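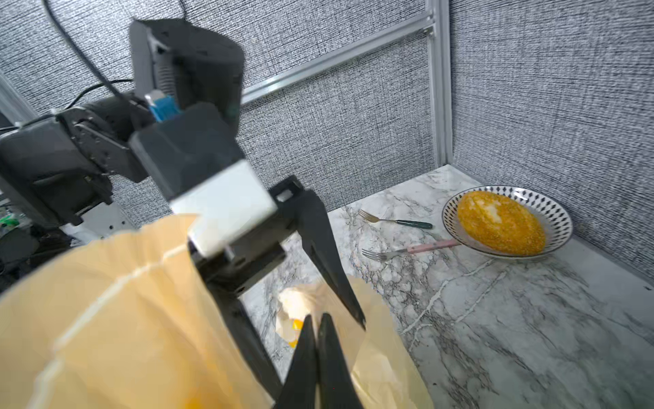

Two Arms and a Countertop

The builder of the Kurkau rig works Thursday evenings in the shared shop at Vanavside. Both arms are bolted to one rail. "The frame took 4 evenings," the builder said. "The wiring took a lot longer." 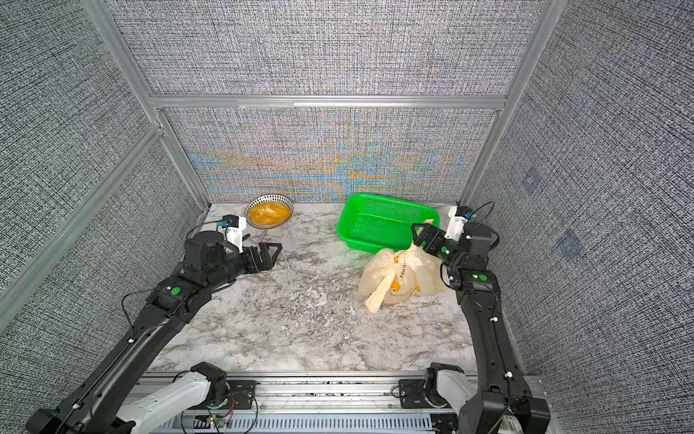 Parts came to $752, with another $90 for cable. Food and packaging are the current practice material. "Blocks were too easy. A bag changes shape every time you touch it."

Husks are harder still. "Too much grip and they crack."
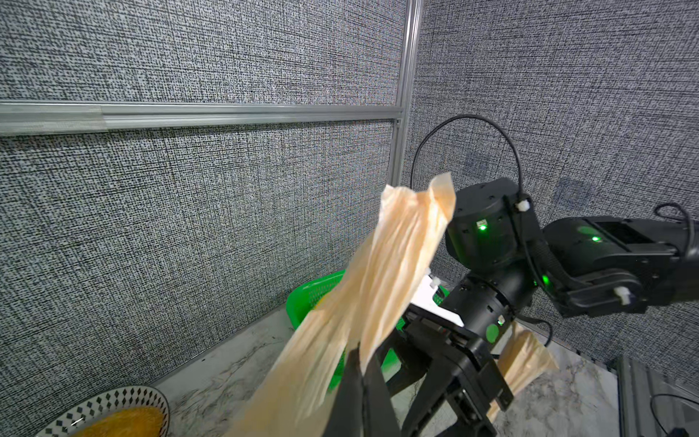 A corn husk held upright in the gripper.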